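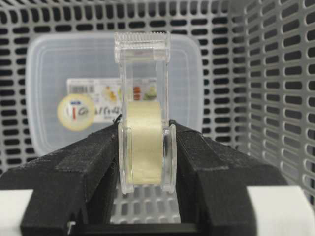 About Kundesbridge

4 min read

Kundesbridge publishes research on small public companies in household and personal care goods, packaging, office supplies and packaged food. Coverage is limited to companies whose shares trade over the counter or on the smaller tiers of the national exchanges. We do not cover biotechnology, mining or shell companies with no operating business.

The firm was started by Harsh Bansal and Rosalind Abernathy, who had worked together on the credit side of a regional lender. Their loan files included many consumer goods makers and distributors with public shares and no analyst coverage. The first Kundesbridge reports used the same worksheet as those loan files, and the current template still follows its order: cash, debt, share count, customers, product, management.

What we publish

Company reports run 10 to 18 pages. Each report opens with a share count table showing common shares outstanding, shares reserved for convertible notes, warrants, and preferred stock with conversion rights. Where a note converts at a discount to the market price, the table shows the resulting share count at three different prices. Readers who want only this table can get it as a separate file.

Filing notes are shorter and appear when a covered company files a quarterly or annual report, changes its auditor, amends its charter or announces a reverse split. A filing note states what changed from the previous filing and gives the page where the change appears. It carries no opinion on the share price.

The active coverage list stands at 42 companies. A company is dropped if it falls two quarters behind on its filings, and it can return once it has filed all missing reports. Dropped companies remain searchable in the archive with the date coverage ended.

How a report is prepared

An analyst reads the last three years of filings before contacting the company. Questions go to management in writing, and written answers are quoted in full in an appendix. If management does not reply, the report says so on its first page. Phone calls are permitted but are not used as a source for any figure.

Revenue claims are checked against what can be found outside the filings. For a company that announces a distribution agreement, we look for the product on the distributor's price list and ask whether the agreement includes a minimum purchase. Many do not. An announced agreement without a minimum is entered in our model at zero until the first quarter in which sales are reported.

Product cost work is handled by I-seul Hwang, who joined from a contract packaging company. Her cost sheets break a finished item into its parts and price each part from supplier quotes. A small item still takes several lines: a clear plastic tape dispenser like this one is entered as the body, the toothed cutting edge at the top and the roll of tape inside, and then come the carton, inbound freight and retailer allowances. The total is compared with the gross margin the company reports. A gap of more than a few points is raised with management before publication.

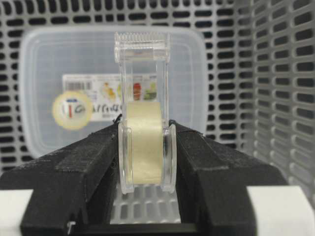 Each report is read by a second analyst who has had no contact with the company. The second reader rebuilds the share count from the filings without seeing the first version. Differences are settled by going back to the transfer agent's figure, where the company allows its release. A row of small teeth along the top of a dispenser gets one line on a cost sheet, and the second reader checks that line in the same way as the larger ones.

Payment and conflicts

Kundesbridge is paid by subscribers. We accept no cash, shares or warrants from covered companies, and we do not sell investor relations services. Employees may not own shares in any company on the coverage list. An employee who holds shares in a company being considered for coverage must sell them or step away from the report.

Corrections are placed at the top of the report they concern and are also sent to every subscriber who downloaded it.

Staff

Harsh Bansal, managing partner. Coverage decisions and household products.

Rosalind Abernathy, partner. Debt, convertible notes and preferred stock.

I-seul Hwang, senior analyst. Product cost, packaging and office supplies.

Tavion Sorensen, analyst. Packaged food and filing notes.

Imani Pettigrew, operations. Subscriptions, archive access and corrections.

Subscriptions are sold by the year to individuals and firms. Firm subscriptions cover one office and include the share count files in spreadsheet form. Requests for coverage may be sent by any subscriber and are reviewed each March.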